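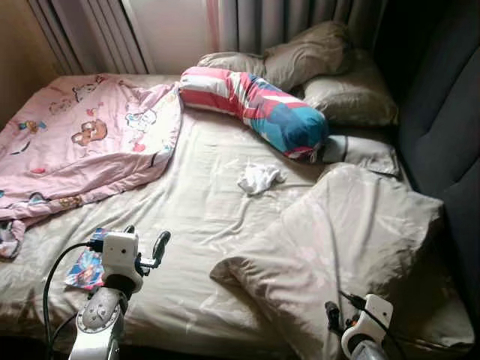
How to Write a Short Film Review

A review for a local paper or a club newsletter usually runs to a few hundred words. These steps are the ones I use for my column, and they work for a first review as well as a fiftieth.

What you need

A notebook, a pen that works in the dark, and the running time of the film. Look up the running time before you go and write it on the first page.

Step 1. Watch without stopping

If you are at home, put the phone in another room and play the film straight through. Keep your notes to a few words each. When I watched Zeltcombe, a slow drama about a closed ferry route, my notes filled 7 lines. One of them said "kettle, again." That was enough to bring back a whole stretch of the second act.

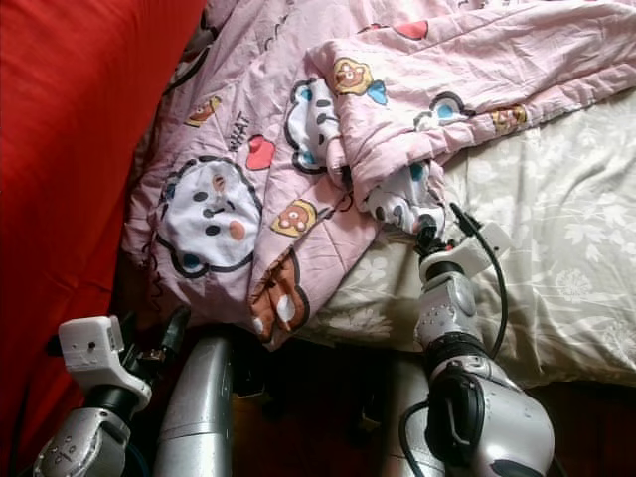

Write down any line of dialogue you might want to quote, and mark the time next to it. You will have to check it later, and a misquoted line is the mistake readers write in about.

Step 2. Write the first draft the same day

Give yourself 20 minutes. Start with whatever you remember best, even if it comes from the last scene. The opening can be written at the end.

Do not read other reviews yet. If another critic has a good phrase for the lead performance, you will have trouble finding your own.

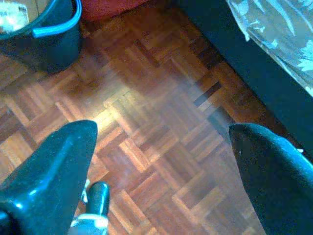

Step 3. Summarize the plot in one paragraph

Cover the setup and stop before the first big turn. For Zeltcombe I wrote: "Vlček, a retired deckhand, agrees to sell the last boat and then can't find the papers." The reader can follow the rest of the review from that.

If the film comes from a book you haven't read, say so once and move on.

Step 4. Back up each opinion

Go through the draft and underline every judgment. Each one needs something from the film beside it. "The middle drags" is weak. "The middle drags, with 17 minutes spent on a card game that settles nothing" tells the reader what you mean.
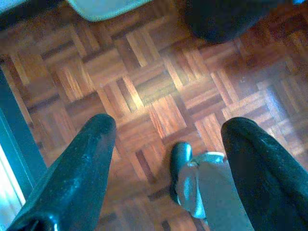 Parquet floor

Step 5. Cut and check

My editor, Aisling Dolan, takes nothing over 2,000 characters, so I usually lose a third of the draft. Adverbs go first, then the second example wherever I have used two.

Check the spelling of every name against the end credits. Check the quoted lines against the times in your notes. Then read the piece out loud and fix any sentence you stumble on.

Add the running time and rating on the last line and send it in.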